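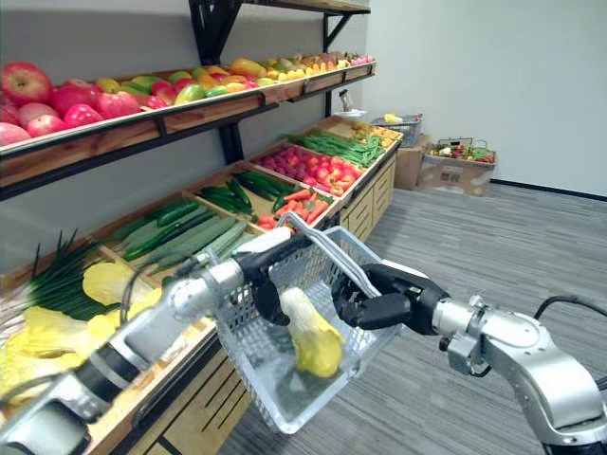

A customer wrote to the Sedgate produce desk in July to ask whether a napa cabbage should go into the basket before the fruit or after it, having been told one thing by a relative and the opposite by a cashier. The short answer is before. The other questions we receive on baskets, leafy vegetables and the fruit shelves are collected on this page.

Why does the cabbage go in first?
A head of napa cabbage is heavy for its size and its outer leaves tolerate some pressure. Apples and lemons can sit beside it. Mangoes should sit on top or be carried separately, as a ripe mango bruises under a light load and the mark appears a day or so later.

Does it matter which way the head is placed?
Slightly. The ruffled leaf ends tear more easily than the white base. Lower the head by the base, and do not push it into a corner to make room. If the head is longer than the free space, lay it at an angle.

Do I need a bag for it?
No. A perforated basket lets water drain from misted vegetables, and a bag holds that water against the leaves. Bags are advised for loose items small enough to catch in the openings of the basket wall.

How much can a hand basket carry?
The Uvivberg basket is rated for up to 30 pounds. The rating applies to a load spread over the floor of the basket with the handle upright. Lifting by the rim is outside the rating.

Why are the lower bins tilted?
A tilted bin shows its contents from the aisle and can be kept in a shallow layer. Deep piles put weight on the bottom fruit. On the Meinecke stands we refill the bins in one or two layers and move older stock to the front.

May I take fruit from the back of the upper shelf?
Yes. Please lift it clear of the front rail and avoid pulling it through the row. Apples stacked in a cluster should be taken from the top.

Should apples be stored with the cabbage at home?
No. Apples give off ethylene, and leafy vegetables kept next to them yellow sooner. Keep the cabbage in the crisper drawer, unwashed and loosely wrapped, and the apples in another drawer or in a bowl — a closed bag of apples in the same drawer is better than nothing.

How long will a napa cabbage keep?
Whole, one to two weeks in the refrigerator. Cut, 4 days is a reasonable limit. Trim any brown edge from the cut face before use.

What is the shelf code for napa cabbage?
Code 1753 at all Sedgate counters. The Wollenberg scales by the fruit shelves accept the same code. Weigh the head without the basket.

Where do I return the basket?
At the rack past the checkouts, handle folded down. Baskets with a cracked wall or a loose handle go on the floor beside the rack and are taken out of use.

Page last revised 26 April 2025.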